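Sukine Market Price Notes

Prices of fruit and vegetables sold at street markets in Brumau and Piltamska, typed up from handwritten stall notes.
Maintainers: Ankit Dwivedi, Santosh Uniyal
Last updated: Jul 23, 2025 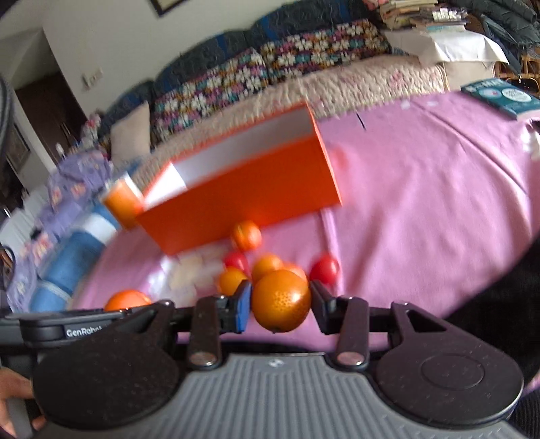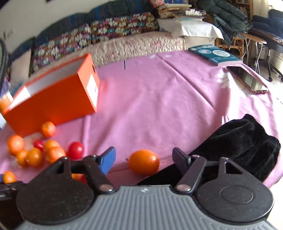

A mandarin (first picture) and tomatoes (second picture), two of the items in the price list.

Contents

prices.csv holds 4000 rows, one per item per stall visit. stalls.csv lists the 654 stalls. units.csv gives the local selling units and their weight in grams.

Columns in prices.csv

item: common name in lowercase, singular
stall_id: matches stalls.csv
unit: kilo, bunch, piece or box
price: asking price before any haggling
note: free text, often blank

Known problems

Tomatoes were written down under one name in Brumau and split into cherry and large in Piltamska. We left both as they were. Mandarins and clementines are mixed up in the older notes and should be treated as one item.

A box is not a fixed size. Where the seller gave a weight it is in the note column.

Four stalls moved during the year and kept their old stall_id. The Agarwal stall is listed twice, once for each side of the street, and the prices do differ.

600 rows have no unit. Drop them if you need price per kilo.

Loading

The files are UTF-8 with a comma separator. Decimals use a point. Empty cells mean the value was not written down; a zero means the item was given away with another purchase.

Changes

The next update is planned for August and will add herbs. Send corrections to Santosh with the stall_id and the row number.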